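Gravovero Bezel Setting Punch Set, Round

The Gravovero set is intended for closing round bezels over cabochons and faceted stones in rings, pendants and earrings. It is supplied to trade workshops, colleges and private customers.

Each punch has a polished, tapered recess which presses the wall of the bezel evenly inwards against the stone. The set contains 15 steel punches in graduated sizes, together with one handle and a fitted stand. The handle accepts every punch in the set and is tightened by hand.

The punches are suitable for use on fine silver, sterling silver and gold. For a wall thicker than is usual for the size of stone, the metal should be annealed before the stone is seated. Choose a punch slightly larger than the outside of the bezel, hold it upright and apply light pressure with a rocking movement. Change to the next size down as the wall begins to close. A hammer should not be used on opal, turquoise or other soft stones.

Punches should be wiped with a lightly oiled cloth after use. Marks inside the recess will transfer to the bezel and may be removed with fine polishing compound on a wooden peg.

Price: £118, including VAT. Delivery within the United Kingdom is charged separately. Orders are normally dispatched within two working days. Unused sets may be returned in their original packing. Single replacement punches can be ordered by size from Arif Ginting in the tools department.

Prices were last revised on January 2, 2021.

Related items
Brekari ring clamp, beech
Eglītis burnisher, curved
Herkov bezel rocker
Gravovero replacement handle 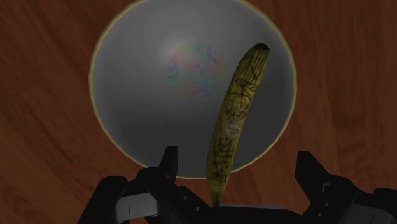
Oval punches are not included in this set and are listed under a separate stock number.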